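Small Parts Storage: Compartment Boxes
August
By the Relik workshop desk

This gallery covers the compartment boxes used for small parts and loose media at the Nunen bench. Sorting is done on a white work surface so that dark items are easy to find. Each box has a hinged lid, and the lid stays open until the last item is in.
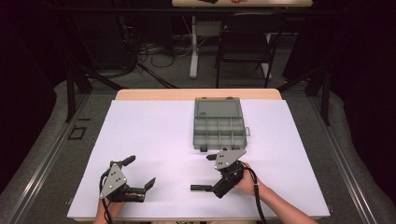 Gray organizer, lid folded back, two rows of four compartments. 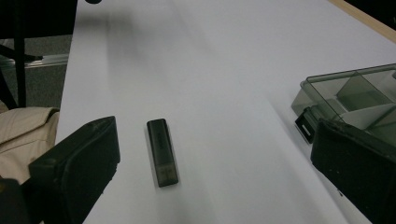 Black USB flash drive on the white surface, with a divided storage box to the right.

How should flash drives be stored in a box that also holds hardware?

Give each drive its own compartment, cap on, connector end facing the same way in every slot. Keep screws and washers out of the neighboring compartments, as the dividers in most inexpensive boxes stop slightly short of the lid and small parts can cross over when the box is tipped. If a drive is longer than the slot, use a box with removable dividers and take one out. Do not force the lid down on it.

Label the lid and the tray with the same number. The Nunen inventory lists 1,647 small items, of which 586 are kept in compartment boxes and the rest in drawers. Boxes are stacked no more than 7 high, latches toward the aisle. Items on loan to the Trindard room are logged by box number and slot, counted from the left of the front row. Any box with a broken latch is emptied and replaced the same day; 10 spares are kept on the bottom shelf under the Đoàn cabinet.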